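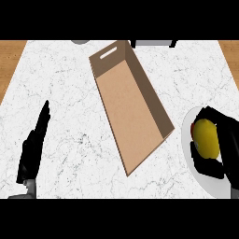
## Two-arm fruit cell in Sidoro: lemon creeps in the right hand on the way to the tray

*Molline boards > Simulation and cell setup*

---

**pennywhistle_bench**

Hello all, long-time reader and only an occasional poster, so please bear with me if I put things in the wrong order.

I look after the simulated copy of our two-arm Nandum cell, the one where the arms face a table with a cardboard tray in the middle and a plate of fruit over to the right. The job is as simple as it sounds: the right hand picks from the plate and puts the fruit in the tray, and the left hand stays up and clear until it's wanted for steadying. Frade hands on both arms, everything running in Sidoro. I've posted a still at the top with the right hand closed on the lemon.

The grasp itself looks lovely to me. Fingers go round, lemon stays upright, no shaking. Then the arm lifts and starts its turn towards the tray, and somewhere along that move the lemon begins to creep. It doesn't pop out. It slides very slowly, as though somebody had buttered it, and by the time the hand is over the tray it has either gone already or it's hanging on by one fingertip.

What I have done so far:

- friction on the fingertip pads up from 0.8 to 1.1 (a little better, I think)
- friction on the lemon left as it came
- grip force up until the fingers started to sink into the skin, then back down again
- arm speed halved, which helps, but then the whole cycle is dreadfully slow

Out of a batch of 300 runs overnight I had 11 where the lemon ended up in the tray and stayed there. I did laugh, in the end, with a cup of tea in my hand. Any ideas very gratefully received!

---

**oldrope**

Welcome back! That slow buttery creep is an old friend of mine and I'd put good money on it being the contact settings and not the friction at all. In Sidoro a held object gets tiny slips at every step if the contacts are soft, and those slips all add up in the same direction while the arm is moving. You can pile on friction until the cows come home and it'll still drift.

Have a look at the physics step and the number of solver passes. What are you on? If it's whatever the project template gave you, you are probably on the quick-and-cheerful setting, which is fine for pushing boxes about and no good for fingers.

---

**pennywhistle_bench**

Template settings, yes. I'm slightly ashamed to say I never opened that page. Four solver passes, it says here.

---

**oldrope**

There you go. Put it up to 8 and leave everything else alone for one batch, please, or we shall never know what did what.

---

**gantry_and_tonic**

I'm going to disagree with oldrope, kindly, and not for the first time :)

Solver passes matter, but I'd look at the collision shape of the lemon before anything else. If you brought it in from a fruit pack, the thing you see on screen is smooth and round and the thing the physics feels is very often a rough hull with flat faces and hard little corners. A hand with several fingers lands on a corner here and a flat there, the forces don't line up, and the fruit gets squeezed along like a bar of soap. More solver passes will simply work out the wrong answer more carefully.

Turn on the collision view and have a look. It takes a minute.

---

**pennywhistle_bench**

Well, I've looked, and you're both going to be pleased with yourselves, I expect. The hull on the lemon is a very sorry object. It has a flat patch on one side big enough to stand it on, and when I froze the grasp, two of the fingertips were sitting right on the border of it.

Before I go changing it, though - would you make a better hull, or would you swap it for a plain stretched ball? The lemon is a near enough oval and I don't much care about the pips at the ends.

---

**gantry_and_tonic**

Stretched ball, if Sidoro lets you. It didn't in older versions, it only did true spheres and capsules, and a capsule is a perfectly decent lemon if you're not fussy. Failing that, rebuild the hull with as many faces as it will take. Do check the mass afterwards! Every time I swap a shape the mass gets worked out afresh from the volume and I end up with fruit made of lead.

---

**threadlock_tilly**

Hello, hope you don't mind me coming in halfway. I run the real version of something very similar (Frade hands as well, different arms) and I'd like to put in a word for the path, seeing that all the talk is of settings.

The angle of your tray caught my eye. It's turned with the long side running away from the left hand and down towards the right. If your right arm goes for the middle of that tray with the palm facing the way it does in your picture, I would guess the wrist has to roll a fair bit on the way over. Rolling with a fruit held between fingers above and below is asking a lot of it. Part of the way round, the weight stops resting on a finger and is carried by friction alone, and that's where ours used to go.

What we did was roll the wrist first, straight above the plate, slowly, and only then travel across. If it's going to drop, it drops on the plate and you can have another go at it.

---

**oldrope**

Good thought, that. Though I'd still call it a workaround. If the real hand can carry a lemon through a roll then the simulated one ought to, and if you bend the path to suit the simulator you end up teaching the real arm odd manners.

---

**threadlock_tilly**

But the real one couldn't, that's what I'm saying! Ours dropped them too, on the real bench, with real lemons, and there was no solver to blame. I've swept up after it. So I don't think it's odd manners at all, I think it's how you would carry an egg on a spoon.

---

**oldrope**

Fair enough, I'll give you that one. I was picturing a stiffer grip.

---

**pennywhistle_bench**

This is all tremendously helpful, thank you. I've been going one change at a time as instructed, same starting layout and the same batch size each time, and here's how it has gone:

1. Solver passes from four to 8, old hull, old path. The creep is slower and you can see that by eye, but plenty still come out during the roll. The runs also take noticeably longer to get through, which I had been warned about and still grumbled at.
2. Same again with a capsule in place of the hull. Much better. The fingers settle properly now, where before they used to twitch a bit after closing. I did get the lead lemon, gantry_and_tonic, exactly as you said, and spent half a morning wondering why the wrist was sagging.
3. Same again with the roll done above the plate. I've only run a handful and haven't left it overnight yet, but I've not seen a creeping lemon since.

One new oddity. On run 2984 (I don't reset the counter, so it goes back to the winter) the hand arrived over the tray nicely, opened, and the lemon landed on the wall of the tray at the far end, above the handle hole, and tipped off onto the marble. I hadn't moved the drop point at all.

---

**gantry_and_tonic**

Is your drop point fixed to the table or to the tray? If the tray gets turned a little at random between runs (and I'd hope it does) and the drop point is measured from the table, then it'll be spot on for some angles and hopeless for others.

Also look at how the tray itself collides. Cardboard models with a handle slot are a favourite for trouble. If it's been given one single hull, the slot and the whole inside get filled in solid and the fruit sits on an invisible lid. You'd have noticed that, mind, so I assume yours is made up of separate walls.

---

**pennywhistle_bench**

Separate walls and a floor, checked. The drop point was fixed to the table, I'm sorry to say. I had the tray position feeding into it but not the turn, so it worked beautifully for every tray that happened to be lying the way I set it the first time. Fixed now, and measured from the tray floor.

---

**threadlock_tilly**

We had that very same one! Ours was a crate and it took us most of February.

While you're in there, what are you doing with the left hand? On ours we park it well out to the side with the fingers up, much as you have, but we moved the parking spot further back after the right arm clipped it coming over the tray on a wide swing. With the tray at some angles the two of them get a lot more friendly than you'd think.

---

**pennywhistle_bench**

It hovers over the open bit of table to the left of the tray and waits. No clipping yet, but the new path does swing a bit wider than the old one, so I'll put a keep-out zone round it before tonight's batch. Thank you!

---

**oldrope**

If you do add a keep-out zone, add it to the planner and leave the physics alone. I once put one in as a solid block and then spent an evening looking for the wall my arm kept walking into.

And do try dropping the fingertip friction back to 0.8 now that the shape is sorted. I still don't like 1.1, it's hiding something, and you'll want to know before the red one's turn comes round.

---

**gantry_and_tonic**

I'd leave it at 1.1 until the overnight batch is in, then change it. One thing at a time, somebody told us ;)

---

**pennywhistle_bench**

Leaving it at 1.1 for tonight, then, and 0.8 tomorrow with the same layouts. The keep-out zone is in the planner, the capsule has its proper weight, and I've set it going. I'll put both sets of numbers up when I have them, and after that I'll want to pick your brains about the left hand holding the tray still, so please don't wander off too far.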